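Plerketcombe House: the second-floor bedroom

Gallery, May

The second floor at Plerketcombe was the last part of the house to be cleared before the decorators came in. Szu-yu Yip and Waldemar Kwiatkowski did most of the work over a fortnight, with Lok-yiu Tsao helping in the mornings. The picture on this page is from the back bedroom, and the notes on either side of it say what the room is for, what was sorted there and where it went. The pages for the landing and the box room will follow when the captions are done.

The back bedroom

Used as a spare room until last year. It gets the sun until 2 in the afternoon and is the warmest room on the floor. The carpet was taken up in the winter and the boards have been left bare for now.

The bed

Bought from Urnell when the room was last done up, for £190 with the mattress. It comes apart, but the frame will only go round the turn of the stairs on its side, so it is staying where it is. The decorators will sheet it over and work round it.

Sorting clothes

All the clothes from the second floor were brought in here and gone through on the bed. Anything worn at the knee or the cuff went for rags. The rest was folded and set aside by size.
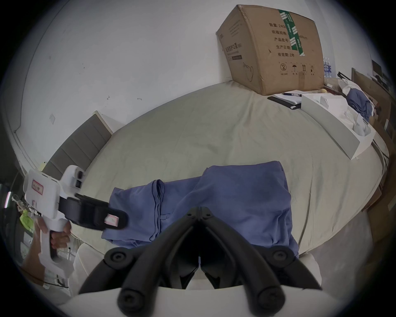
Blue clothes made up a good part of the sorting, most of them old workwear from the laundry downstairs. Szu-yu folded each piece along the seam and put it in a pile with others of the same size. The big brown carton against the wall, with its Chinese printing and the strip of green and white tape down the front, was kept for the packing, as it is stronger than the ones we bought. Cartons like it go at the bottom of the stack in the van.

The list

Everything that left the room was written down by hand first and typed up in the evening. Hok-lam Lo has the typed copy, which runs to 59 lines. If you lent something to the house and want to know where it is, ask him before looking through the cartons.

The headboard

Grey and upholstered, with the panels running across. It was brushed down and will be covered with the rest of the bed. Italo Barbieri has offered to clean it properly once the painting is finished.

The walls

White at present, with a few small scuffs above the headboard. These will be filled and rubbed down. The new colour is a warm white from Rulance, two coats, the same as on the landing.

Where things went

Rags to the workshop. Good workwear back to the laundry. Bed linen to the airing cupboard on the first floor, top shelf. Up to 5 cartons are going to the store at Morris Street, and Waldemar will take them over in the van when the shelving there is up.

Still to do

The curtain rail has to come down and the window needs a new catch. The door sticks at the bottom and will be planed before it is painted. Keys to the room are on the hook in the kitchen.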